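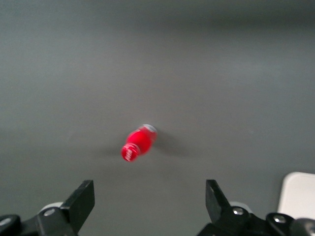
*Small red bottle, gray surface.*

**Repacking liquids into small bottles: how do you track leftover volume?**

**plistness_user** | 24th October

I keep a home stock of concentrates (dish soap, floor cleaner, drain treatment) bought in large jugs and moved into small bottles for daily use. I log everything in Plistness. The log and the shelf have stopped agreeing. On the last jug of floor cleaner, the log said 3871 ml had gone out. When I added up the fills by weight, I got 2531 ml. That gap is too big to be drips.

My method: fill to the shoulder, enter the nominal size printed on the bottle, move on. Where should I look first?

---

**gram_scale**

Nominal size is your problem. A bottle sold as 100 ml holds more than that at the brim and often less at the shoulder, depending on the shape. You also say "fill," but are you filling from empty? If you top up a bottle that is a third full and log the full nominal size, the log counts that third twice.

---

**plistness_user**

Topping up, yes. I rarely wait until one is empty.

---

**gram_scale**

Then that is most of your gap. Weigh before, weigh after, log the difference. Divide by density if you want ml. Water-thin cleaners are close enough to 1 that I skip it. Dish soap is a bit over.

---

**tare_weight**

Disagree with making weight the default. A kitchen scale that reads in whole grams is fine for a 300 g fill and poor for a 10 g one. If the bottles are small, a measuring syringe is quicker and the error is easier to reason about. I use a 60 ml one with a blunt tip, rinsed between products.

---

**gram_scale**

A syringe is slow past two strokes, and thick soap traps air. I tried it in July and went back. If resolution is the issue, buy a scale that reads to 0.1 g.

---

**tare_weight**

Trapped air is a technique problem. Draw slowly, tip up, tap, push the bubble out. And a 0.1 g scale usually has a low maximum, so you can't put the jug on it. You end up with two scales.

---

**gram_scale**

I do have two scales. The jug goes on the big one once a month as a cross-check.

---

**hallcloset**

Neither of you has asked what the number is for. If it's for reordering, put a strip of tape down the side of the jug, mark the levels, and read it when you walk past. I've bought Skokance refills that way for years and never run out.

---

**plistness_user**

It's for cost per use. I'm trying to decide if the Plevine concentrate is worth it against ready-mixed, and I can't do that with the current numbers.

---

**hallcloset**

Tape still gets you there. Jug price divided by number of days the jug lasted. You don't need to know what each bottle took.

---

**tare_weight**

That works for one product in one place. It fails as soon as the same jug feeds the kitchen and the bathroom and you want them split.

---

**nong_refills**

I run the refill corner in a small shop called Nông, so I do this all day. A few notes:

- Write the empty weight on the base of each bottle in paint marker, cap included. Ink on the side rubs off.
- Weigh with the cap on every time, or off every time. Mixing the two adds up to 5 g per fill with our bottles.
- Label the contents and the dilution. A bottle with only a date on it ends up poured away.
- Never put drain treatment in the same style of bottle as anything else. Leave it in the original container.

The last one matters more than the log.

---

**plistness_user**

Fair point on the drain treatment. It's back in its own jug now and off the decant list.

---

**gram_scale**

Agree with the cap note. In Plistness you can store the empty weight as a custom field and have the fill calculated from a single reading after filling, provided you also entered the reading before. Set the unit to grams first. Changing it later does not convert old entries.

---

**tare_weight**

It didn't convert mine either. I had to re-enter everything by hand.

---

**plistness_user**

Update. I weighed and marked 7 bottles with caps on and started a new log in grams. Old log archived, not corrected. I'm using the scale for the big fills and a syringe for the hand soap travel bottles. Will post the Plevine figures once the jug is empty.

---

**hallcloset**

Put tape on the jug as well. Then you can check the log against it.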